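Plier une serviette nid d'abeille sans qu'elle se transforme en boudin

Je vous préviens, j'ai plié mes serviettes n'importe comment pendant des années. En deux, encore en deux, et hop, dans le placard. Avec de l'éponge classique, ça passe. Avec le nid d'abeille (vous savez, ce tissu gaufré à petits carrés en relief), c'est une autre histoire : ça glisse, ça gonfle, et un bout finit toujours plus épais que l'autre !

C'est Wubit Nigatu qui m'a montré sa façon de faire un mercredi, entre deux réunions, et depuis je n'en démords plus.

Ce qu'il vous faut

Une serviette bien sèche, une table lisse plus large que la serviette, et vos deux mains. Le lit, j'ai essayé, oubliez.

Étape 1 : secouer
Prenez la serviette par deux coins du petit côté et secouez-la franchement. Le gaufrage se resserre au lavage et il faut lui rendre un peu d'ampleur, sinon les bords ondulent.

Étape 2 : étaler
Posez-la à plat, étiquette contre la table. Passez l'avant-bras du centre vers les bords, sans appuyer comme une brute : on chasse les plis, on n'écrase pas le relief.

Étape 3 : le premier pli
Ramenez un long côté sur l'autre. Alignez d'abord les coins, ensuite seulement le milieu. Moi je faisais l'inverse, et j'avais toujours une vague qui se baladait.

Étape 4 : le deuxième pli
Même chose dans l'autre sens, mais en pinçant le tissu par le haut, à deux endroits, et en le soulevant un peu avant de le rabattre. Si vous le traînez sur la table, les couches du dessous partent avec et s'entassent à une extrémité.

Étape 5 : rattraper les bosses
Il reste une pointe de tissu sur le dessus ? Un bout tout rond et l'autre bien dodu ? Ne recommencez pas tout ! Rouvrez juste le dernier pli, glissez la main à plat entre les couches, tirez doucement du côté épais vers le côté mince, puis refermez.

Étape 6 : ranger
Le pli arrondi vers l'avant du placard, les bords libres au fond. Berhanu Habte, lui, les roule, et on en débat encore à la pause.

Un mot sur les coutures : si la vôtre part en biais une fois la serviette pliée, c'est que les couches ont tourné. Reprenez à l'étape 3. 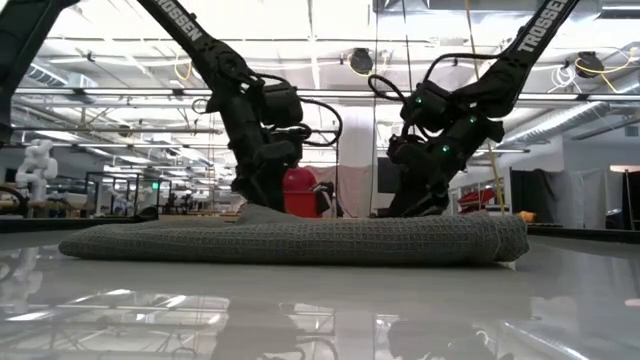
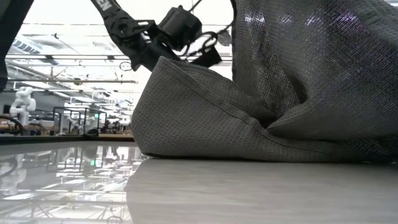
Atelier Textiles et Linge, équipe Hadgu, site de Brelstead

Pour les draps de bain, même méthode avec un pli de plus. Et si vous avez une astuce pour les peignoirs, je suis preneuse, parce que là, je cale complètement.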